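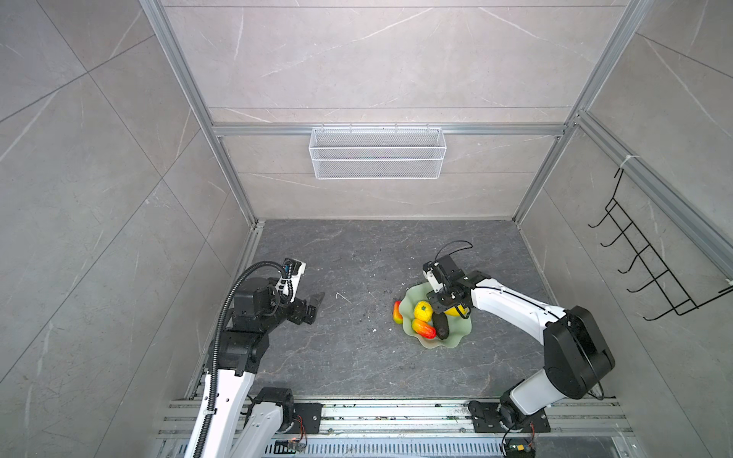
Koltomel Publishes Acceptance Rules for Two-Arm Handling Cells, and Says Most Demo Claims Would Not Pass

GRARITZ, June - Koltomel, an independent test house for small automation equipment, today released a set of good-practice rules for checking two-arm robot cells that handle food and household items. The rules are free to read. They are not a certificate, and Koltomel says it has no plans to sell one.

The document, titled Handling Cell Acceptance Rules, asks sellers to back up the claims they make about picking, sorting and placing. Koltomel's view is that they rarely do. A short video of an arm lifting a piece of fruit says very little about what the same arm will do on a different fruit, in a different spot, on a Sunday night with no engineer in the building.

"I have sat through a lot of demonstrations, and I usually leave with the same question, which is how many tries got thrown away," said Zoriana Didenko, lead author of the rules. "Sellers get annoyed when you ask. We would like it to be a normal thing to ask."

The rules apply to fixed cells in which two arms share one floor area. They leave out mobile robots and any cell where a person works inside the enclosure while the arms are powered. Those cases need a full safety assessment, and Koltomel warns buyers against treating the new document as a stand-in for one.

What the rules require

A test run is 800 attempts, with every attempt logged, including the ones the operator stopped by hand. A stopped attempt counts as a failure. Sellers may explain a failure in the notes but may not remove it from the total.

Objects must differ in shape and surface. A run made up only of round fruit does not qualify. A mango, an eggplant and a bell pepper ask different things of a parallel-jaw gripper, and results have to be listed for each type of object as well as for the whole run.

Object positions must be changed between attempts by someone who did not write the control software. Plates, racks and baskets used in the test must be named in the report, along with where they were fixed.

Each arm must be tested alone and then with the other arm active. Koltomel says this is the part sellers most often skip. Shared space is the whole reason to be careful with a two-arm cell, and one arm sitting idle while the other works does not show that the pair can work together.

Cables and conduit must be checked through the full reach of each arm before the run and again after it. Exposed circuit boards and loose wiring near a rail must be recorded with a photo. The rules allow them in a test cell. They do not allow them in equipment delivered to a food business.

Debris on the work floor or in rail channels must be noted at the start of the run. A cell may be tested as found or cleaned first, but the report has to say which.

Stop tests must be done at least 20 times, from different arm positions, with an object in the gripper for half of them.

Pushback from suppliers

Not everyone who saw the draft liked it. Loteck, which builds handling cells for small packers, told Koltomel the run length would add cost for customers who only want a simple machine. Koltomel kept the number.

"Our objection was to the hours," said Darragh Gilmartin, product manager at Loteck. "Somebody has to stand there resetting vegetables. I still think it's too long for a low-price cell, but we'll run it and publish what we get."

Orest Polishchuk, who reviewed the draft for Koltomel, is less patient with that argument. "If 800 attempts is a burden, then I would worry about a customer who expects 4,000 in an ordinary week," he said.

Polishchuk also has doubts about the document itself. The rules say nothing useful about how grippers wear over months, and they depend on sellers keeping truthful logs. Koltomel has put both points in the opening pages - in plain type, before the test steps - so that readers see the limits first.

Availability

Handling Cell Acceptance Rules, version 2, replaces a draft that was shared with reviewers only. Buyers can request the text and the blank log sheets from the Koltomel office in Graritz. Comments are welcome from suppliers and users alike, and comments with test data attached will be read first.

Press contact: Lok-yiu Au, Koltomel, Graritz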